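Iturra Robotics Lab – Gallery – The Refrigerator Week

Words and pictures: Aldana Troncoso

Every lab has a gallery of its robot waving at visitors. We have one too, two clicks up from where you are now, and in it the machine looks very pleased with itself. The page you have landed on covers the week in November when we asked the same machine to put fruit in a refrigerator 1,000 times and it got to 26.

The robot is called Meltotico. The name won a vote, and the less said about the runner-up the better. It is a full-size humanoid with two arms, two legs and more cable than anyone would design in on purpose. The refrigerator came from Bekness, who lend us appliances and ask only that they come back in the condition they left. We have a folder of letters on that subject.

The job

The task was simple enough to explain to my mother. Pick up a piece of fruit, bring it to shoulder height, move it into the top compartment, let go, bring the hand back out. A person does this while talking on the phone. We gave the robot a quiet room, a desk, the refrigerator and nothing else to think about, and went to the control desk next door with sandwiches.

The first dozen or so cycles were dull in the way you hope for. I have pages of notes from that morning and most of them say "ok." One says "ok (squeaky)." We never found the squeak.

Then, on cycle 26, the arm went up and in, the hand stopped just past the opening, and everything stayed where it was. No crash, no bang, no smoke. The screen next door showed a yellow bar that said HOLD, and under it, in smaller letters, a code that the manual describes as "other."

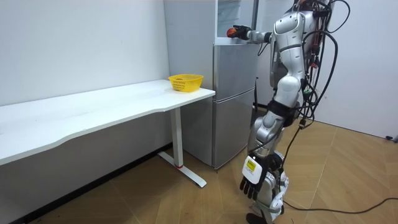

A hold is supposed to be the safe choice. If the controller loses confidence in what a joint is telling it, it freezes the arm, keeps the fingers at whatever squeeze they had, and waits for a grown-up. That makes good sense when the robot is carrying a mug of soup over a carpet. It makes less sense inside a refrigerator, where the door can't be shut on an arm and the appliance starts to complain. Bekness fits a very determined chime. It goes off, pauses just long enough for you to think someone has dealt with it, and goes off again.

What we did next (badly)

The written procedure says: hit the stop, confirm motor power is off, support the arm, then open the fingers by hand with the release tool. The release tool lives in a drawer. The drawer had been reorganized the month before by a person who writes gallery pages, and the tool was in a box marked PENS.

So we cleared the fault from the control desk instead. The idea was that the controller would wake up, notice where it was, and ask politely for instructions. I went in to take the fruit when the fingers opened. I had my hand out, maybe a forearm's length from the robot's, when the status light changed and the fingers closed.

They didn't close fast. They did close with conviction. The hand had gone back to the last command in its queue, which was "grip," and it carried out that command again from the top with full force and no idea that the world had moved on. The apple took all of it. There is a certain sound a good crisp apple makes when it stops being one, and I now know it from close range.

I was not hurt. My fingers were never between its fingers. If I had been a little quicker, or a little hungrier, this page would have been written by somebody else, and we have treated it from that afternoon as a near miss and filed it as one. The form has a box for "property damage." I wrote "one apple" and was asked to be more specific.

What the logs said

Roughly 1,000 lines of log cover the stretch between the last good release and the hold. I read them over two evenings so that you don't have to. The short version is that the shoulder joint kept dropping out for a blink at a time. The position reading would vanish, come back, vanish again. For the first two dozen cycles the gaps were short enough for the controller to shrug off. The gap on the last one was longer, and it stopped shrugging.

We spent a day suspecting the software, which is traditional. Then we spent a morning suspecting the cold, a theory I liked very much. A hand goes from a warm room into a refrigerator over and over, something shrinks, something else doesn't. I drew a diagram. It had arrows. We ran the same motion with the refrigerator switched off and the dropouts turned up right on schedule, and the diagram is now under my coffee.

It was a connector. It is always a connector. The bundle behind the torso had a loop with too little slack in it, and at the very top of the reach, with the arm as far forward as it goes on this task, the loop pulled on a plug just enough to lift one pin off its seat. Lower the arm and the pin settled again, looking innocent. Every bench check we had done was done with the arms down, at a height comfortable for the person doing the checking. The plug passed all of them. I signed two.

What we got wrong, in the order we noticed it

The connector had no latch. The drawing calls for one. The version on the robot was a substitute, fitted during a rush before a demonstration, with a note saying "swap back later." Later had not come up.

The hold did what it was told. Keeping a grip through a fault is a fair rule and we've kept it. Repeating the grip after the fault is cleared was nobody's rule at all. It fell out of two pieces of code written a year apart, each of which assumed the other one emptied the queue.

Clearing a fault from another room was allowed. It shouldn't have been possible with a person inside the working area, and the only thing standing in the way was a sentence in a binder. The binder was on top of the drawer with the tool in it, if you enjoy that sort of thing.

I walked in. I knew better, I had written part of the binder, and there was a chime going. I would like to blame the chime for at least some of it. The report does not let me.

What changed

The latching plug is on. The loop now has proper slack, and we check it with the arm at full reach, both sides, with somebody on a step stool calling out what they see. It takes longer and the stool wobbles, and there is now a separate form about the stool.

Hand software version 2 empties its queue on every stop, without exception, and comes back up with motor power off to the fingers until a person at the robot turns a key. There is one key. It hangs on a lanyard, and whoever is wearing it is the only one who may go in. On the first day I wore it home to Prurkham by mistake and had to drive back, so no testing was done before lunch.

The release tool hangs on a hook by the door, with its outline painted on the wall behind it. The PENS box contains pens.

We have also stopped using the good apples. There was a short argument about whether a foam ball would do, and for grip tuning it does, but a foam ball forgives everything. If the squeeze is wrong I want something in there that holds a grudge. Bruised fruit from the market turned out to be cheap and unforgiving, and the room smells like a cider barn by late afternoon.

The rerun

We started over from zero. I argued for picking up where we had left off, on the grounds that the first lot had been perfectly good, and lost. The second attempt ran past the old stopping point without a flicker from the shoulder, and a small cheer went up next door that we would all like to forget.

It has not finished. The run was paused for a weeping tomato, then for a loose desk foot, then for a public holiday. When it does get to the end I will add a number here, and if it doesn't I will add a longer page.

Notes for people who write in

Yes, a person can put an apple away faster. We did time it. The person also ate one.

No, the robot was not "trying to keep the apple." I have had this question from three separate schools and one uncle.

The fault report is available to other labs running the same shoulder joint. Ask for the November near miss and we'll know the one you mean. If your plug looks like ours did – flat sides, no latch, a note attached – please go and lift the arm all the way up before you read any further.

Bekness have had their refrigerator inspected and found one small dent on the inside lip of the top compartment. We maintain that it was there when it arrived. The letter has been added to the folder.

More galleries: Visitors' day – Walking on gravel – The stairs (do not ask) – Back to Iturra home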